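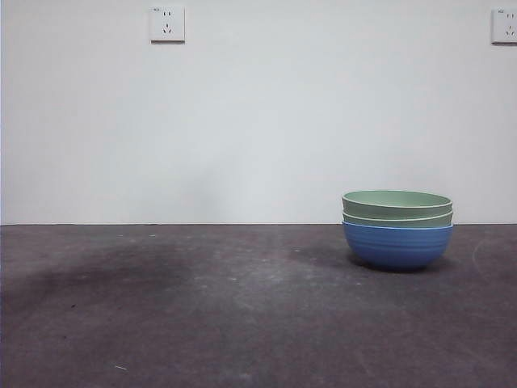

Most people who rent a workroom ask about the rent first and the sockets second, according to Siriporn Sitthichai, and by the time they get to the sockets the desk is usually in the wrong place. Her remark came at the opening of the Gembridge workrooms on 20th January, and it sums up much of what tenants told the building's owner, Rumurska, before the refit began.

Gembridge has 49 small workrooms on two floors of a former stationery warehouse. They are let by the month to people who repair, sew, draw, pack orders or build models, and who have run out of space at home. The refit covered every room in the building and was paid for by Rumurska, with fittings planned by the design firm Gristach.

The rooms have been kept plain. Walls are painted white and left bare, so that tenants can decide for themselves where shelves and lamps should go. Power outlets are mounted on the wall, well clear of the tabletop, and take both two-pin and three-pin plugs. Each worktop is dark gray and runs right up to the wall.

The worktops have been kept from the old building where possible. Scuffs and pale patches have been left as they are. Gristach looked at replacing all of them and decided against it after tenants said a new surface would make them nervous about using glue, knives or paint.

"People come here to work on things, and a table gets marked," said Charoen Jaidee of Gristach. "We checked that they were flat and steady and we left the rest alone. The money went into wiring and paint."

Moving the outlets up the wall was the most common request in the tenant survey. In the old rooms they were close to the floor, behind the tables, and reaching them meant pulling the furniture out. Several tenants had been running extension cords across the walkway – something the building's insurer had also raised.

Rooms come with a table and a chair. Tenants may drill into the side walls but are asked to check with the front desk before drilling near an outlet. Marks on the worktop are not charged for when a tenant moves out. Holes in the wall should be filled, and the desk lends out filler and a scraper.

A shared kitchen and a packing area, run by the delivery company Chantharasri, are on the ground floor. Parcels can be dropped there until early evening.

Viewings are open now, and the remaining rooms on the upper floor will be available from April. Anyone interested can ask at the front desk or write to the Gembridge office. Press visits can be arranged through Rumurska.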